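Window Retrofit Program, Fotness Housing Estate
Progress report to the Mbwambo Fund, period ending April 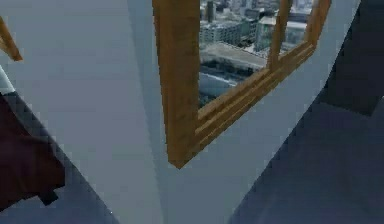 Rendering: Gedex

Work in this period covered survey completion, frame repair in Block 2 and the first round of air leakage tests. The survey now lists 1,054 windows across 19 buildings. Each entry records frame material, glazing type, sill condition and date of last repair, where known.

Timber frames account for most of the repair budget. Decay is concentrated at the lower corners and sill joints, mainly on west-facing walls. Prundetti, the joinery contractor, is splicing in new sections where the damage is local and replacing the sill where it extends past the joint.

Repairs in Block 2 are complete except for the stairwell windows, which are waiting on scaffold access. Leakage testing has been carried out in 11 apartments. Results are being checked against the baseline readings and will be issued with the next report.

Spending is within the approved budget. One change was made to the specification – the primer was replaced with a slower-drying product after adhesion failures on the trial panels. The cost difference was met from contingency.

Next period: stairwell windows in Block 2, start of frame repairs in Block 3, and delivery of the second order of sealed glazing units. The supplier has confirmed the lead time in writing. No change to the completion date is requested.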